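We use cookies to run this shop and remember your cart. Accept | Settings

Vikano Gorar Teaching Kit: wrist camera, two-finger gripper and hand controller 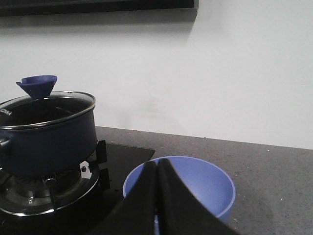 The Gorar kit lets one person show a robot arm a task and record it as it goes. You can guide the arm by its handle, or stand back and drive it with the hand controller. Both methods write the same kind of file, so recordings made either way can go into one training set.

The kit fits most small arms with a standard round tool flange. It replaces the gripper and adds the wrist camera, the controller and the recording box. The arm itself is not included.

Teaching by hand

Hold the ring above the gripper and press the side button. The arm goes slack enough to move and holds its position when you let go. The gripper opens and closes with a thumb slider on the ring. This is the quicker method for short moves, such as setting a bowl down next to a stove or lifting a lid by its knob. Keep your free hand out of the camera's view, or it will end up in the recording.

Teaching by remote control

The hand controller follows your wrist in all directions and the trigger closes the fingers. Motion can be scaled down to 2:1 or 5:1 for careful work near rims and handles. Most people need around 400 practice moves before their recordings look smooth – start with light, open containers and leave lidded pots for later.

Wrist camera

The camera sits behind the fingers and looks past them, so both fingertips stay in view when closed. Glass lids and polished cooktops can throw reflections. Lock the exposure before the first recording and leave it locked for the whole session.

Fingers

The standard fingers are matte black with rounded tops. They are meant for plain rims, knobs and thin handles. Do not use them on a lit burner or on cookware that has just come off one. Replacement pairs are sold separately.

In the box

Gripper with standard fingers
Wrist camera and bracket
Hand controller with charging dock
Guide ring with thumb slider
Recording box and power supply
Two flange adapters

Recording software

Gridov is installed on the recording box. It saves camera video, joint positions and finger opening on one clock. Bad takes can be trimmed or deleted at the end of a session – deleted takes can't be recovered.

Price and delivery

$785, without arm. Sold and serviced by Çetinkaya. Orders placed now ship in September. The warranty is two years and does not cover finger pads.

Page updated 2018-08-25

14 shares | 3 comments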